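Part 3 – Mounting the camera and getting it to talk

If you've followed me this far, you have a printed grip, two fingers that open and close when you squeeze, and a fair amount of filament on the floor. Now we put the eye on it! I did this bit at my own table at home, and the second one at the Timach workshop with Suha Issa reading the steps out loud to me, so they've been tested on at least two impatient people.

You need: the Wollomar fisheye module, its ribbon cable, four M3 screws, the Conen mounting plate (the short one, see Part 1) and a hex key.

1. Unplug everything. Yes, the USB too.

2. Slide the ribbon cable through the slot in the plate before you attach the module. I did it the other way on my first build and had to take the whole thing apart again.

3. Seat the module with the connector facing the handle. Start all four screws by hand, then snug them up corner to corner.

CAUTION: Plastic threads strip fast. Stop when the screw stops – don't give it that extra quarter turn.

4. Clip the ribbon down along the grip and leave a little slack at the hinge. Squeeze the trigger all the way a few times and watch that nothing pulls.

5. Plug in and open the Awwad viewer. Set exposure to 18 and leave gain on auto for now.

NOTE: The picture is a circle with black corners. It's supposed to be, so please don't crop it (I get mail about this one). The calibration in Part 4 wants the full circle.

6. Hold the grip the way you'd really use it and check what the lens picks up. It sees very wide, so sleeves, lap, fingers and half the room all get in. Roll your cuffs up if they bother you – I mostly forget.

7. Record a short test clip and look at the file size. Mine stops at 4000 frames, and if yours quits long before that, the card is too slow.

8. Still got a black screen? Reseat the ribbon at both ends, then go back to step 5.

That's the hardware done. Keep the hex key handy, you'll want it for the finger pads.

117 shares · 14 comments

Related
Part 2 – Printing the grip and fingers
Part 4 – Calibrating a fisheye lens
Which ribbon cable should I buy?

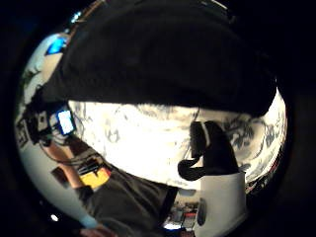 Hanna Malinowski
Gain on auto gave me flicker all evening, so I locked it and dropped the exposure a bit, and it's been steady ever since. Also, could you add the screw length to the parts list? I had to guess.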